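Home Forums Data Collection Hand-held Rigs New Posts Search Log in

Vacuuming demos: when do you start and stop recording?

kuldeep_negi
We're collecting vacuuming examples with hand-held grippers on the ground floor at Josanmont. Target is 40 usable episodes per floor area. The first batch came back from review with 5 rejected, all for the same thing: too much footage before and after the task. My own view is that the extra footage is useful. Bimla Grewal, who does our review, does not agree. Two views from the floor:
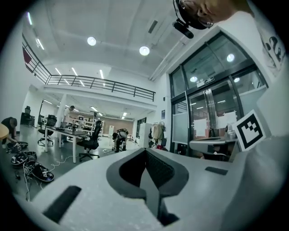
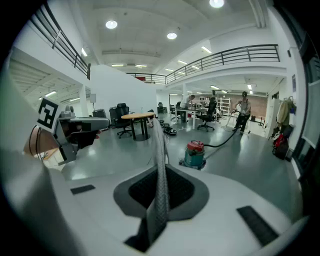
Ground floor, Josanmont. The canister vacuum is in the second one.

Questions:
1. Do you start the episode when the operator picks up the wand, or when the head is already on the floor?
2. Do you clear loose cables first or leave them?
3. Do you care if other people are in view?

mtomar
Start at pickup. If the policy never sees the approach, it won't know what to do from a standing start. We trimmed too close on a wiping task at Imstead and had to collect the first 2 seconds of every episode all over again. Well, not just those seconds. You can't collect 2 seconds, so we did the whole set again.

For cables I'd leave them. A real floor has cables.

bimla.g
I'm the reviewer he's talking about. My objection wasn't to the approach. The rejected ones had close to a minute of people getting set up, talking, and putting the grippers down and picking them up again. One of them has the right gripper lying on a table for half the episode. That isn't approach, it's dead time, and the labeler has to sit through it.

Keep the pickup. Cut everything before the hand starts moving toward the wand.

kuldeep_negi
Fair on the table one. I still think you cut two of the others too hard. Episode 20 starts with the operator turning around to find the vacuum, and I'd call that part of the task.

bimla.g
I'd call it part of the task if the instruction said "find the vacuum." It says "vacuum the open floor." Change the instruction and I'll pass it.

deepakj
Agree with Bimla on the text matching the footage. We keep a separate "search" label for anything where the person is still looking for the tool. It costs nothing to add and you can filter it out later.

On cables I go the other way from mtomar. Look at the second picture. There's the vacuum hose, a thin power cord near the person's feet, and another thin cord by the two black discs. The first one has white cables all over the floor too, over by the shoes. If you're early in the set, clear what you can. Get the plain version working, then add clutter on purpose and write down that you did. Otherwise you have clutter in a random third of the data and no record of which third.

mtomar
You can label the clutter afterward.

deepakj
You can. Did you?

mtomar
For one of the two rooms.

jyoti_c
Few things from our side, we did floor tasks for most of May.

Tag visibility matters more than where you cut. With a canister vacuum the operator leans and twists, and the marker on the finger turns away from where you want it. Check after every 5 episodes, not at the end of the day. We lost a Friday to this. Everything looked fine on the preview and the tags were out of view whenever the wand was pushed all the way out.

Other people in view: fine for us, as long as they've signed the form and they aren't doing the same task. Two people vacuuming in one episode confused our labelers badly. One person leaning on a desk in the background never caused trouble.

Also write down where the canister starts. When people drag it by the hose it ends up somewhere different every time, and the next operator just begins from there. That's good variety if you know about it. We didn't, and ended up with most of our starts next to the same wall.

kuldeep_negi
Everyone in the room has signed. I hadn't thought about the canister position. Is a floor sketch enough or do you measure it?

jyoti_c
Sketch. We split the room into squares on paper and wrote down a square. Saxena has a field for it in the session sheet now, but a free text note works just as well.

deepakj
Do your operators hold the wand with one gripper or two? We allowed both and I regret it.

kuldeep_negi
Both allowed right now. Most go one-handed after the first few passes because the second gripper gets heavy.

deepakj
Then split it. Same room, same instruction, half and half, and say which in the file name. Ours were mixed inside single episodes and the model let go of the wand at odd times.

bimla.g
I can add grip to the review form. That one's easy to check.

mtomar
I'd still keep the mixed ones somewhere. Switching hands is something people do, and you may want it later. I wouldn't train on them first.

kuldeep_negi
OK. For the next round: start when the hand moves toward the wand, search gets its own label, canister square noted, grip in the file name. Cables stay for now, but we'll mark them. Bimla, can you look at episode 20 again with the search label on?

bimla.g
Send it with the new instruction text and I will.

deepakj
I'd still clear the cables.

jyoti_c
Does anyone have the Grikska sheet template with the clutter column? Mine is the old version and the link in the pinned thread is dead.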